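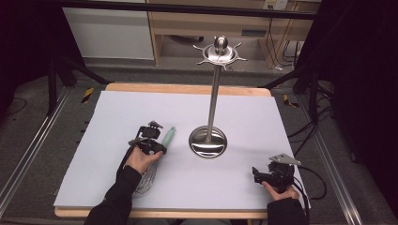
Kitchen jobs on the workshop bench

The grippers at the Zandbridge shared workshop have no motors in them. You hold one in each hand, squeeze, and the jaws close. A cable carries the signal back to the recorder, and what gets recorded will later be used to train a pair of arms that are still in pieces on a shelf near the door.

The project is called Turine. It began in April as a home build in a Rosholm garage and moved to the workshop when the garage got too cold for the glue to set properly. The parts bill so far is $2142, most of it cameras and aluminium extrusion. The extrusion came as offcuts from Molefe, a shopfitting supplier two streets over, which charged by weight and didn't bother with cutting fees.

The current job is a whisk and a stainless steel utensil stand, the kind with a ring of hooks at the top. The whisk gets picked up in the left gripper, carried over and hung up by its handle. A person does this without thinking. Doing it through a pair of plastic jaws takes practice, and new members usually spend an evening dropping things before their recordings are worth keeping.

The whisk was chosen after a wooden spoon proved too easy. Its wire loops flex if they catch on anything, and its weight swings about when the handle is held near the end. The stand brings its own trouble. Polished steel throws back whatever is near it, and the early software kept finding edges in the reflections.

Paper on the bench helped with that. It gives the cameras a plain, pale background, and a sheet costs next to nothing to replace when it gets scuffed.

The fingers are the third set. The first were printed too thin and bent under load. The second were stiff enough but had square tips that knocked things over on the way in.
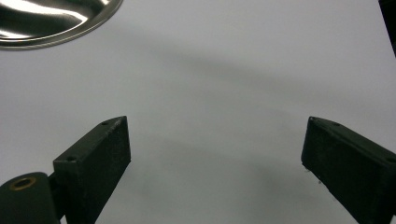
The present ones are thicker, with a curved outline toward the tip, and they've held up well enough that no fourth design has been drawn. They do get scratched. The group keeps a spare pair printed and swaps them when the grip starts to slip.

A session runs for three hours at most, with a break every 10 recordings. Arms get tired sooner than you'd expect, and tired people make jerky movements that have to be thrown out afterward. Each recording is checked the same evening, while whoever made it can still remember what went wrong.

The next work is on the arms themselves. Two of the shoulder joints need new bearings, and the wiring loom has to be redone with longer leads. Until then the bench is booked most evenings for recording, and the next utensil on the list is a slotted ladle.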